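Ututdale Home & Kitchen Board > Small Kitchens > White tabletop, keep or replace?

brotgate_lou
12/6/25
We moved into the Brotgate apartments in June and the only place to eat is a white table. It came with the unit, but the landlord says I can swap it if I store the old one. My husband wants wood. I like how bright the white is, but I feel like I am wiping it all day. Coffee rings, turmeric, pencil from the kids' homework. Does anybody here have a white top they have kept for years? What do you clean it with?

Stuart Bloxham
We have had white for a long time and I would not go back. Dish soap and a soft cloth does most of it. For turmeric I use a paste of baking soda and water, leave it on for 30 minutes, and wipe it off. Do not scrub. Scrubbing takes the shine off and after that every stain sits in the dull spot.

I also stopped buying bright colored dishes. The soft colors look better on white and they don't leave the table looking busy. 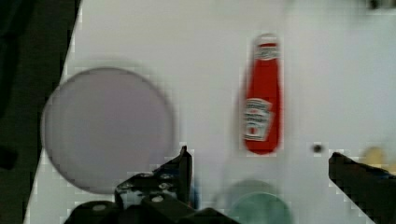 Lavender-gray plate on the white top.

The plate color is what I mean by soft. A pure white plate disappears on a white table and a black one shows every crumb.

dmv_kitchen
I disagree on baking soda. It is a mild abrasive and if your top has a coating you can wear through it. I ruined one corner of a white desk that way. Try rubbing alcohol on a cotton pad first, in a spot where it won't show.

Stuart Bloxham
Depends on the surface. Mine has had it plenty of times and looks fine. I agree about testing a small spot.

oldpinefan
Get the wood. White looks good in a store and that's it. I had one in my last place and I was embarrassed when people came over. Oil a wood top twice a year and a scratch just blends in with the rest.

brotgate_lou
Twice a year doesn't sound bad. What about water, though? My kids leave wet cups out.

oldpinefan
Coasters.

Hiyori Katayama
Coasters do not work with children, I have tried. I have a white table and two kids and I think the stain problem is smaller than people say. The real trouble is clutter. Anything you leave on a white top shows from across the room, so the table looks dirty even when it's clean.

What helped us was picking soft greens and blue-grays for the things that stay out and putting the rest in a cabinet. We clear the table once after dinner and that's all.
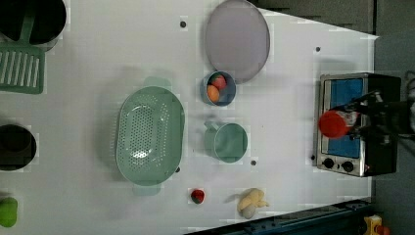 For pencil, use a plain white eraser. It takes the marks off without any liquid. Crayon needs a little cooking oil on a paper towel and then dish soap to get the oil off.

For the cloth I like the Kikuchi ones they sell at the hardware store in Ututdale. A pack costs me 2 dollars and they go in the wash.

dmv_kitchen
Seconding the eraser. Don't use the pink kind, it leaves a streak.

I'd add that light matters more than the table does. Under a cool bulb white looks gray and every smear shows up. I changed ours to a warm one and stopped noticing half the marks.

oldpinefan
So the marks are still there, you just can't see them. That's my point about white.

dmv_kitchen
I clean it every night. I don't need to see a water spot at breakfast.

Stuart Bloxham
On cost, since it hasn't come up. A decent used wood table around here is going to be more than you want to pay, plus you have to store the landlord's. I looked at a Dimov in the spring and they wanted 65 dollars just to deliver it. I kept what I had.

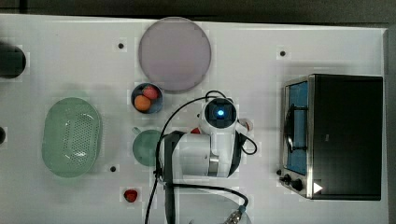
If you do stay with white, put felt pads under anything heavy that you slide. Rubber feet can leave a yellow mark if they sit in one place for months, and I have never gotten one of those out.

Hiyori Katayama
I got a rubber mark out with toothpaste. It took several tries.

Stuart Bloxham
Toothpaste is an abrasive too, so dmv won't like that one.

dmv_kitchen
I don't.

brotgate_lou
Thanks everyone. I got the turmeric mostly out with the alcohol and the eraser worked on the pencil. We'll keep the white one through the winter and my husband can look at wood tables when the lease is up. Does anyone know if the Kikuchi cloths can go in the dryer?

Hiyori Katayama
Low heat, no fabric softener.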